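FOR IMMEDIATE RELEASE

Lodari opens sign-ups for The Unfold, a January laundry-folding challenge for people who can't stand folding

November 19, 2018 – I run Lodari, a small home-organizing business with a weekly newsletter and a very full inbox, and I'm writing this release myself because I can't imagine anyone else being this excited about folding T-shirts. Sign-ups open today for The Unfold, our first free month-long folding challenge, and I would love for you (and your readers, and your readers' teenagers) to join in!

The idea came from our fall survey. We asked newsletter subscribers which chore they put off the longest, and 3000 of you wrote back. I was expecting bathrooms. I was braced for bathrooms. But 46 percent of you said folding clean clothes and putting them away, well ahead of anything else on the list. Plenty of people said they wash and dry on schedule and then live out of the basket until it's time to wash again. One reader told us she had bought a second basket so the first one could stay full. I've been there, and I had three.

So in January we're going to fold together, a little every day. You'll get a short email each morning with one thing to fold and one way to fold it. Most of the daily jobs take less time than making coffee. We start with washcloths and hand towels, move on to T-shirts in the second week, then pants and sweaters, and we finish with the fitted sheet – yes, I know, but by then you'll have warmed up.

Everything happens on the bed. I feel strongly about this. A bed is wide, it's at a decent height for most people, and it gives you room to spread a shirt all the way out before you start. Kitchen tables have mail on them. Couches are too soft and too low, and my back complains after five minutes. Make the bed first, or at least pull the sheet up flat, and you've got the best folding surface in the house.

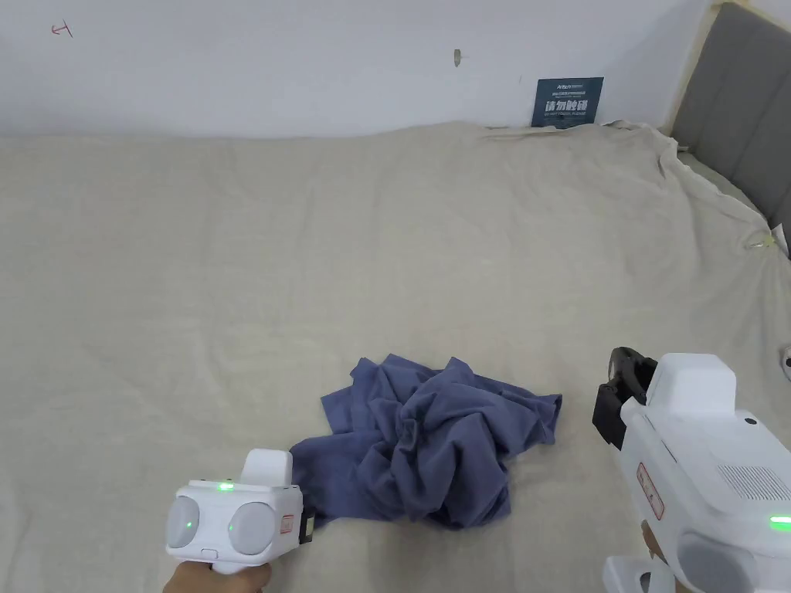 A dark blue tee or a little towel that has been balled up is a good thing to learn on. Don't dive into the middle of the heap. Look for a corner that's already lying flat, take hold of it, and then go hunting for a second one. Once you have two corners, lift, give it a good shake, and lay it back down on the sheet. Smooth it from the center outward with the side of your hand. If it's a towel, you're nearly done: in half, in half again, then thirds if your shelf is narrow. If it's a T-shirt, put it face down, bring each side in toward the middle with the sleeve folded back, and fold it up from the hem. That's day eight of the challenge, more or less word for word, so now you've had a preview.

I also like working on a plain, light-colored sheet when I'm doing dark clothes. You can see the edges much better, and you'll find that one black sock a lot faster.

We did a trial run of The Unfold last spring with 361 newsletter readers, and the feedback shaped a lot of what's in the new version. The first draft had me emailing at six in the morning, which did not go over well (emails now go out at eight). I had also set aside a whole week for socks. People got bored by the second day and told me so, at length, so socks now get one day and a bonus tip. The part everybody wanted more of was T-shirts, especially how to keep a stack from sliding over when you pull one from the bottom. There are now five T-shirt days, including one for kids' sizes and one for those slippery sports shirts that never hold a crease.

Two companies are helping us out this year. Pulon, the bedding shop, is giving sheet sets to a handful of people drawn from the sign-up list at the end of the month, and you don't have to finish the challenge to be in the drawing. Hendricks is printing our pocket folding cards, a little set you can tuck in a drawer or tape inside a closet door. The first 3000 people to sign up with a mailing address in the United States will get the cards in the mail at no charge. After that, the same cards will be on our website to print at home.

There's a getting-together part too. We're holding a fold-along evening at the Skernent community hall during the first full week of January. Bring a basket of clean laundry, as big as you like. We'll have long tables (I know what I said about beds, but I can't fit that many beds in a hall), hot drinks and some extra hangers. Kids are welcome, and in my experience they're terrific at matching socks and awful at everything else until they turn nine.

A few practical things. The Unfold is free, and it will stay free. You don't need special boxes, boards or dividers. You can start late, skip days or do the whole thing in February if January gets away from you. If you have sore hands or trouble standing for long, there's a seated version of every fold, with a couple of the trickier lifts swapped for ones you can do flat on the mattress. That version comes straight out of notes from the spring group, and I've started using it myself in the evenings.

To sign up, go to the Lodari website and enter your email under The Unfold. Sign-ups stay open until the last day of the challenge, and anyone who joins partway through gets the earlier emails in one bundle.

For editors and bloggers: I'm happy to talk laundry by phone or email, write a short how-to piece for your home section, or come by and tackle your own worst basket on air. The survey summary and a sample week of emails are available on request, and so is a set of the folding cards once they're back from the printer.

About Lodari
Lodari helps people get their closets, kitchens and laundry piles under control through home visits, classes and a free weekly newsletter. We've never told anyone to throw away a sweater they love.

Media contact: Press desk, Lodari, through the contact form on our website. Please put "Unfold" in the subject line so I see it first.

###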